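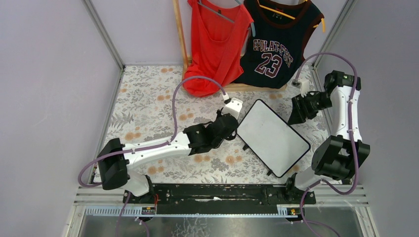 Policy does fine on one tablecloth and falls apart on another, is my test even fair?

Posted by Anisa Majimbun, July 22, 2023

Hi all, first time posting so sorry if this is in the wrong section. I'm in the second year of a part-time master's and my project is a two-arm setup that has to get hold of a flat white board between the grippers and put clothes away on a little wooden rack behind it. I've been treating these as two separate tasks. Each arm has a wrist camera and there's one fixed camera looking at the whole table.

I trained on 148 demonstrations, all done by me, by hand, over a fortnight I'd quite like to forget. Nearly all of them were on a plain grey cloth. On that cloth the board task is lovely. Then my supervisor said to swap in something busier, so I put down a cloth with leaves and peachy flowers on it, and now the left arm dithers over the board and the right one closes its fingers on nothing at all. Same board, same lamps, same everything else as far as I can tell.

My question is really about the method. Do I (a) collect more demos on the flowery cloth and mix them in, (b) fiddle with the images in software so the background changes at random, or (c) leave it be and report it as a limitation? I have 25 evaluation runs per cloth and the thesis is due in October, so I can't do everything. Also, is 25 enough to say anything? I've read three papers and got three different answers.

Ignacio Villanueva

I'd do (b) first because it costs you an evening, then (a) with whatever time is left. We had nearly the same thing in our lab with a cutting mat. The model had quietly learned "the big pale shape on the dull stuff" and once the dull stuff went away it was lost. Random colour changes got us part of the way, but what really shifted it was pasting whole different textures behind the object. Colour jitter on its own won't give you petals.

Before any of that though, have a look at which camera is hurting you. Cover the fixed one (feed it a flat grey picture) and run it, then do the same with the wrist ones. Don't expect it to succeed with a camera gone, you just want to see whether the dithering changes. If it wobbles exactly as before with the fixed view blanked, I'd bet on the wrist views, where the cloth fills a great chunk of what they see when the gripper comes down low. That happened to us and we'd spent a month blaming the wrong one.

On the numbers: 25 per cloth is fine if the gap is big and hopeless if it's small. If grey gets 22 and flowery gets 6, nobody sane will argue. If it's 19 against 16 you can't say a thing. Put the interval next to the percentage either way, and write down your starting positions before you begin so that you aren't nudging the board somewhere friendly without meaning to. I've done that. I only noticed when somebody else ran my tests for me and got worse results!

One more thing, are the same clothes on the rack every time? I had a bright red top in mine for ages and the policy got very attached to it.

Demetrius Benavides

just get more data. 148 is tiny, we used 1000 for ours and it worked on anything

Corinne Tran

I wouldn't go and record another 852 of the same thing, sorry Demetrius. In my experience it matters far more what's different between the demos than how many there are. I went from one background to five with only 58 new demos and that helped me more than the couple of hundred I'd added before on the old table. My task was stacking cups so take it with a pinch of salt.

Anisa, if you do collect more, keep at least one cloth back that never goes anywhere near training. Otherwise you're only showing that it can cope with two cloths, and your examiner will ask. Mine did, and I had to go and buy a stripy one the week before handing in.

And shuffle the order of the evaluation runs, grey and flowery mixed up. It's a pain changing the cloth over so often but if you do all of one and then all of the other, anything that drifts during the day (daylight, a camera mount working loose) ends up looking like a cloth effect. Blocks of five would do if you can't face a full shuffle.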